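Ticket 957: Hand-held gripper stops closing before it holds the item (soft hats)
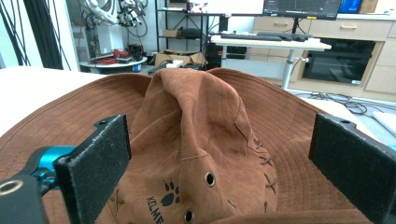
Brown bucket hat on the table, fingers at both sides of the brim.

Status: Solved, waiting for part
Opened by: Anitha Mudaliar
Assigned to: Thirumalai Shetty
Unit: Foleck hand tool, number 6
Priority: Normal, raised to High on the second comment

Description of the problem

Good morning. We are recording soft items for the Siston project. With boxes and cups the gripper works well. With the brown bucket hat, the fingers begin to close, and then they stop when they are still far from the crown. The trigger is pulled fully. The log shows "closed" but the fingers are open. After this I must switch the tool off and on again before the trigger answers.

It happened 8 times this morning. It never happened with a box.

What I have tried already:
Restarted the tool and the recording program.
Changed the battery.
Turned the hat so that the fingers come from the front and back of the brim. Same result.
Cleaned the finger pads with a dry cloth.

Please tell me if I should continue with the hard items only.

Anitha Mudaliar

Comment 1, Thirumalai Shetty

Hello Anitha, thank you for the clear report. Yes, please continue with hard items and leave the hat for now.

Could you send me the width values from one bad grasp? They are in the same folder as the log, in the file which ends with "width". I would also like to know if you hear a click when the fingers stop.

Comment 2, Anitha Mudaliar

I attached the file. There is a click, yes, on the left side. I did not notice it before you asked.

One more thing, and I think it is important. When I switched the tool on again at 11:40, the fingers closed by themselves, quickly, without the trigger. My thumb was near the left pad. I am not hurt, but it was a surprise. I have put the tool on the shelf with a note on it, and I have told Salamatu.

Comment 3, Salamatu Aryee

I changed the priority to High. Unit 6 must not be used by anyone until this ticket is closed. Please take the battery out also, a note is not enough. The other 2 units can be used, but keep the hands away from the fingers while you switch on.

Comment 4, Thirumalai Shetty

I looked at the values and at the tool. I believe there are two faults, and they came together.

The first is in the settings. Somebody had loaded the profile for rigid items, where the tool stops if it feels a small force early. The brim of the hat is wide, so it meets the fingers long before the crown does. The tool takes this small push for a finished grasp and writes "closed". In the soft profile the force limit is higher and this does not happen.

The second is mechanical. The left finger joint has play. I can move it by hand, and the click comes from there. When the joint moves back, the position reading jumps. On start the tool compares the last reading with the trigger, finds a difference, and corrects it by closing. This explains the movement which Anitha saw.

I have asked Cerier for a new joint.

Comment 5, Anitha Mudaliar

Thank you, this is very clear. I tried the hat with another unit and the soft profile. It closed on the crown at each try. If I come too low, the brim folds up between the pads and the grasp is poor, so I now start a little higher.

Should I delete the bad recordings?

Comment 6, Thirumalai Shetty

Please do not delete them. Move them to the folder "failed" and write the ticket number in the notes. Dayana Urrego wants to keep failed grasps separately.

Comment 7, Salamatu Aryee

Two changes from my side. The start instruction now says to hold the tool by the handle only, with the fingers pointing away, until the light is steady. The profile name must also be written in the session sheet before the first recording.

I keep this ticket open until the joint is fitted and Thirumalai has tested ten cold starts with the trigger released.

Comment 8, Thirumalai Shetty

Cerier has confirmed the order, delivery in April. The battery of unit 6 is in my drawer.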